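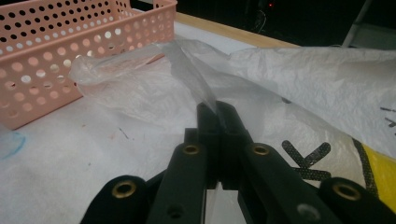 The provincial pension fund in Pluramska has changed the way it applies its cost-of-living adjustment, and the change deserves more attention than the two paragraphs it received in the fund's May bulletin. Until now the adjustment was applied to the whole monthly payment. From the next cycle it will be applied only to the base amount. The service supplement, which most retired teachers and municipal workers built up over decades, is to be frozen at its present value.

The fund describes this as a technical correction. In the narrow sense it is one. The statute speaks of "the pension", and the fund's lawyers now read that word as excluding supplements, although for 16 years the same office read it as including them. The text of the statute has not been amended in that time. Only the reading has changed, and it was changed by circular, without a vote and without a hearing.

The effect is small in the first month and grows after that. Take a retired clerk whose payment is made up of a base of 500 and a supplement of 23 for each completed five-year band of service. With six bands, the supplement comes to 138. At present the whole 638 rises with prices. Under the circular only the 500 will rise, and the remaining 138 will lose value every year for as long as the clerk lives. A person who retired at sixty can expect to see a good part of it disappear. The longer someone worked, the larger the share of the pension that is exposed.

Dalal Obeidat, who speaks for the retired workers' association in Gilline, has asked the fund to publish the actuarial note on which the circular relies. The request was acknowledged and then passed to the labour directorate, which returned it to the fund. I have read the correspondence. It is polite, and it contains no figures at all. 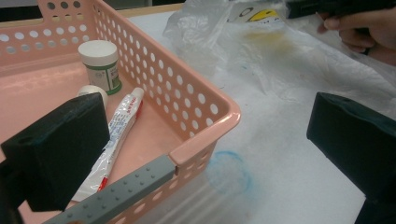 Can the fund lawfully freeze the supplement by circular? The statute gives the fund power to issue circulars on procedure, such as payment dates and forms of proof, but it reserves the level of payments to the provincial assembly. Whether a freeze counts as procedure or as level has not been tested in court.

That gap is where the dispute now sits. The association could bring a case, but the administrative court in Rurance takes years to reach a judgment, and it has no power to order interim payments. Members in their eighties are right to ask what use a favourable ruling would be to them. The assembly could settle the matter with one sentence defining "the pension" to include supplements. Its social affairs group meets on Fri 6 June, and the item is not yet on the agenda.

I do not claim that the fund is rich. Contributions fell when the Sleiman works closed, and the ratio of contributors to pensioners is now below 2. There may be a case for slower adjustment across the board, or for a higher contribution from the province, which has paid late in several recent years — a fact the bulletin leaves out. Either course would have to be argued in public, with the numbers on the table, and members of the assembly would have to put their names to it.

The circular should be withdrawn until that has been done. The actuarial note should be published in full, including its assumptions on prices and life expectancy, and the supplement should go on rising with the base in the meantime.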